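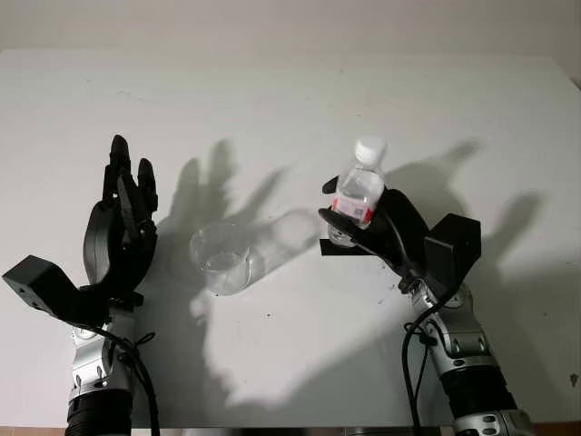
Reply from ostrava_kt
Thắng Nghiêm told our group the pour runs at Ilance count only if the cup is never touched by hand between tries. Did they stick to that at the open day?

marl88
They did while I stood there. I went on August 26, 2022, second slot, 10 minutes per group. Two arms, five-fingered hands, one bottle, one clear cup. The operator gave the success rate as 88 out of 90 for the bottle grasp. He had no figure for pouring.

ostrava_kt
Then the 88 says little. Closing a hand on a ridged bottle is the easy half. Tilt control near the rim is where these setups fail.

fennel_bus
Disagree. A clear bottle and a clear cup on a white table under hard light is a bad case for any depth sensor. I would take 88 of 90 on that.

marl88
Both fair. The lighting was strong and the shadows of the fingers fell right across the work area. I asked if they mask shadows. Gaetano Lo Presti said they don't – the Ondar software is trained with them in.
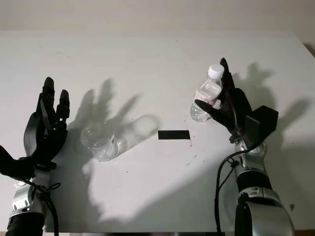
tq_lathe
What is the strip of black tape on the table for?

marl88
A placement mark, according to the handout. The bottle goes back there after each run.

ostrava_kt
Fixed start position, so the grasp number is worth even less. Did they try it off the mark?

marl88
4 times for our group, all grasps held. Small sample, I know.

fennel_bus
Next open day is in November. I'll bring a bottle with the label peeled off and ask them to run that.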